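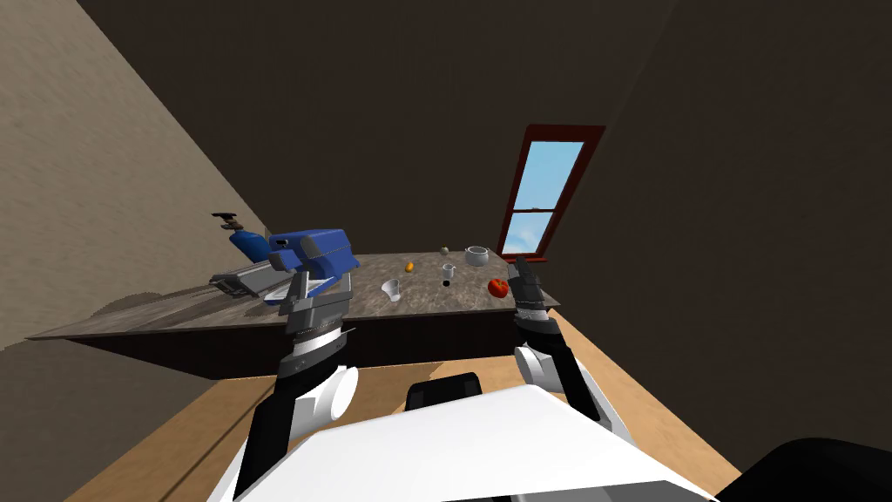 Careers > Facilities > Kitchen Services

Mendoza House seeks a part-time Kitchen Steward for its residence on Jostel Street. The steward prepares the evening meal, orders supplies and keeps written records of stock. Most of the work is done at the kitchen counter, and applicants should be comfortable standing for long periods.

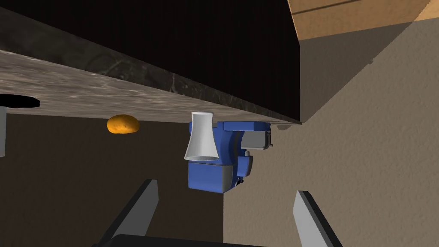
Shifts begin at 3 p.m. and end at 9 p.m. – one weekend shift per month is required. A current food handler card is necessary. 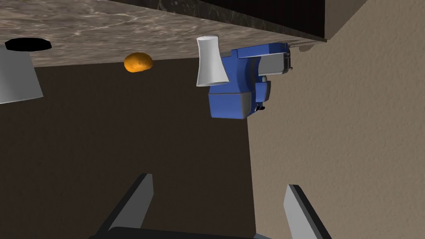 Applications must reach the Stekach Office by Thursday. Late applications will not be reviewed.

Filed under: Part-time, Food Service
Last updated: December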